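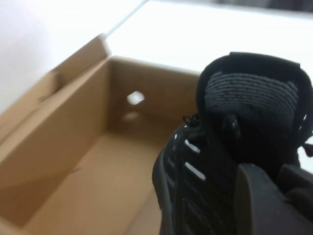
그림 1. 손목 카메라 영상. 그리퍼로 파지한 검은색 운동화와 빈 상자

신발 포장 작업 시연 데이터 구축 과제 중간 진도 보고

보고일: 2022년 9월 21일 수요일
제출처: Imex 연구지원실
수행기관: Kistia
과제책임자: Ravindran Hegde

1. 보고 범위

본 보고서는 귀 기관의 지원으로 수행 중인 포장 작업 시연 데이터 구축 과제의 2차 보고 기간 실적과 향후 계획을 기술한다. 대상 작업은 신발을 개방된 골판지 상자에 넣는 단위 동작이며, 수집 데이터는 모방학습 모델 Sanna의 학습 및 평가에 사용된다. 협약서에 명시된 세 개 작업군 가운데 이번 기간에는 첫 번째 작업군인 신발류만을 다루었다. 의류 및 소형 잡화 작업군은 착수 전이므로 본 보고서의 실적에 포함하지 않는다.

2. 수집 실적

보고 기간 중 원격조작 방식으로 총 1,208건의 시연을 기록하였다. 이 가운데 246건은 검수 과정에서 제외되었으며, 962건이 학습용 저장소에 등록되었다. 제외 사유는 영상과 관절 각도 기록 간의 시각 불일치가 가장 많았고, 시연 도중 조작자가 동작을 중단한 사례와 종료 표시가 누락된 사례가 그 뒤를 이었다. 제외된 시연은 삭제하지 않고 별도 저장소에 보관하며, 사유 코드를 부여하여 추후 실패 사례 분석에 활용할 수 있도록 하였다.

별도로 평가 전용 시연 296건을 확보하였다. 평가 전용 자료는 위 집계에 포함되지 않으며, 학습에 사용한 신발과 겹치지 않는 품목으로 구성하였다. 해당 자료의 접근 권한은 평가 담당자에게만 부여되어 있다.

3. 수집 절차

각 시연은 손목 카메라 영상, 관절 상태, 그리퍼 개폐 명령을 동일한 시각 기준으로 저장한다. 조작자는 신발을 파지하여 상자 위로 이동한 후 자세를 맞추어 내려놓고, 그리퍼를 완전히 개방한 상태에서 종료를 표시한다. 시연 간에는 상자의 위치와 회전각을 무작위 배치표에 따라 변경한다. 신발의 초기 방향 역시 배치표에 포함되어 있으며, 한 켤레의 좌우는 서로 다른 시연으로 취급한다.

8월에 개정한 조작 지침에서는 다음 사항을 변경하였다. 첫째, 파지 위치를 신발 측면으로 한정하였다. 둘째, 상자 상단을 통과하기 전에 짧은 정지 구간을 두도록 하였다. 정지 구간의 도입으로 하강 동작의 시작 시점을 자동으로 분할할 수 있게 되었으며, 이에 따라 주석 작업의 상당 부분이 자동화되었다. 개정 이전에 수집한 시연에는 지침 판본을 별도로 표기하였다.

4. 품질 관리 및 주요 현안

검수는 2단계로 시행한다. 1단계에서는 프로그램으로 파일 누락, 시각 오차, 영상 끊김을 점검하고, 2단계에서는 검수자가 영상을 재생하여 파지 및 투입 동작의 적합성을 판정한다. 검수자 간 판정이 일치하지 않는 경우에는 과제책임자가 최종 판정한다.

현재 확인된 현안은 다음과 같다.

가. 조명 조건. 흰색 작업대의 과다 노출이 손목 카메라 영상에서 확인된다. 작업대와 벽면의 경계는 학습에 직접 사용되지 않으나, 상자 윤곽의 인식에 영향을 줄 가능성이 있어 노출값 고정 시험을 진행하고 있다.

나. 가림 현상. 파지한 신발이 카메라에 근접하여 화면의 넓은 부분을 차지하는 경우 상자 벽과의 간격을 판단하기 어렵다. 외부 고정 카메라의 추가 설치를 검토 중이며, 기존 예산 범위 내에서 집행이 가능하다.

다. 품목 편중. 등록된 시연은 어두운 색상의 운동화에 치우쳐 있다. 다음 기간에는 밝은 색상의 제품과 굽이 있는 제품의 비중을 확대한다.

라. 상자 덮개. 세워진 덮개에 신발이 접촉하는 사례가 검수 중 보고되었다. 경미한 접촉은 유효 시연으로 인정하되 접촉 여부를 주석 항목에 추가하였고, 상자가 이동할 정도의 접촉은 제외 대상으로 분류한다.

5. 향후 계획

다음 보고 기간에는 Mivport 시험동에 두 번째 수집 설비를 설치하고, 두 설비 간 좌표계 보정 절차를 확정할 예정이다. 보정이 완료되기 전까지 신규 설비에서 수집한 시연은 학습용 저장소에 등록하지 않는다. Sanna의 1차 평가는 평가 전용 자료의 잠금 처리가 완료된 후 착수하며, 결과는 차기 보고서에 수록한다.

예산 집행은 승인된 비목 내에서 이루어졌으며 비목 간 전용은 없었다. 외부 고정 카메라 구입에 관한 사전 협의 요청서는 본 보고서와 함께 제출한다.

붙임
1. 검수 사유 코드표
2. 조작 지침 개정본
3. 외부 고정 카메라 구입 사전 협의 요청서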